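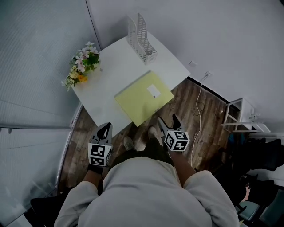
The gauge at Rerthorpe had been reading high since June. The error was small, 2 millimeters on most days, and it fell inside the tolerance printed on the first page of the station manual. The district office did not require an explanation for anything inside tolerance. The technician assigned to the station wanted one anyway. She worked at the white rectangular table in the back of the gauge house, standing, in a light gray hooded sweatshirt with wide shoulders that had belonged to her father, and she went through the paper charts in order of date.

The station measured the level of the Coline at a point downstream of the old mill weir. Water entered a concrete stilling well through an intake pipe, and a float in the well rose and fell with the river. A steel tape ran from the float over a wheel to a counterweight. The wheel turned a shaft, and the shaft drove a pen across a paper drum. A second instrument, a Cluvex pressure logger, had been installed on the bank to replace the drum. The two were to be run in parallel for a year, after which the drum would be taken out and the gauge house locked.

Her predecessor had kept the station for most of his working life. He had retired in the spring and died before the summer, and the district had sent her his keys in a padded envelope. His handwriting was on every chart in the cabinet. At each visit he had written the date, the time, the staff reading, the pen reading and the difference between them. In the remarks column he had written the state of the weather and, where applicable, the state of the intake.

She had already ruled out the usual causes. The tape was not kinked. The float had no water in it; she had lifted it out and weighed it against the figure stamped on its collar. The staff gauge was clean and plumb, and a line of levels run from the brass benchmark on the mill wall closed properly. The Cluvex logger agreed with the staff. Only the pen was high.

The contractor, Tsikata, had advised her by email to leave it. The firm's position was that the drum was being withdrawn and that the logger was the instrument of record. The email was polite. It asked her to confirm a date for disposal of the old equipment, including any paper.

The paper amounted to 3,742 charts, by the index. She had opened the cabinet intending to box them. She had then started looking at the differences.

For the first years of the record they were what she would have expected, a scatter on either side of zero. After that they were zero. They stayed at zero through floods and low water and through one winter when the intake had frozen and he had written "ice, cleared by hand" on five visits in a row. A float gauge does not agree with a staff to the millimeter for years at a time. Either he had stopped reading the staff and was copying the pen, or he was setting the pen to the staff at each visit and recording the result afterward.

The second was permissible if he noted the correction. He had not noted any corrections.

She took the lamp and went down the ladder into the well. It went down 9 rungs to a grating. The float hung at chest height beside her, turning slightly. On the wall behind the tape, where it could not be seen from the hatch, someone had marked the concrete in pencil. There were two columns. The left column was dates. The right column was small numbers with signs: plus 1, minus 2, plus 1, plus 3. They ran from above her head to below the grating, in the same upright hand as the charts.

She compared the lowest entries with the charts she had brought down in a plastic sleeve. The dates matched. He had read the staff, read the pen, set the pen right, and entered the two agreeing values on the chart. The correction he had written on the wall.

She could not find a reason for it in the manual or in the correspondence. In the old visitor book there was one entry that might have been relevant. An inspector from the district had signed in, stayed for half an hour, and written under comments: "Differences excessive. Please improve." The zeros began with the next chart.

The last date on the wall was his final visit. The number beside it was plus 2. There was no tick after it. Every other entry had a tick, and she took the tick to mean that the pen had been reset. On that day it had been left where it was.

She climbed out and sat on the step for a while with the door open. The river was at summer level and made a steady noise over the weir. A van crossed the bridge toward Rerthorpe. She considered the adjusting screw on the pen arm, which would take half a turn.

Then she went back down with a notebook. Copying the wall took the rest of that day and all of the next. Some entries near the grating had been worn by damp and she wrote these in brackets. Where a number could not be read at all she left the line blank and gave the date only. There were more than 500 lines in the finished copy. She added a cover sheet with the name of the station, the location of the marks within the well, and the method of transcription, and she signed it.

Her reply to Tsikata said that the drum could be collected at their convenience. The charts would be retained. The record for the affected years was sound as published, she wrote, and a table of instrument corrections, not previously filed, was attached.

For the remaining weeks she read the staff and the pen as before. She did not touch the screw. On each chart she wrote the time, the two readings and the difference, plus 2, and in the remarks column the weather. On the last visit it was raining lightly from the west. She stopped the clock, lifted the pen off the paper and capped the ink. She took a pencil down the ladder, found the entry without a tick, and under it wrote the date and a plus 2 of her own. Then she came up and closed the hatch.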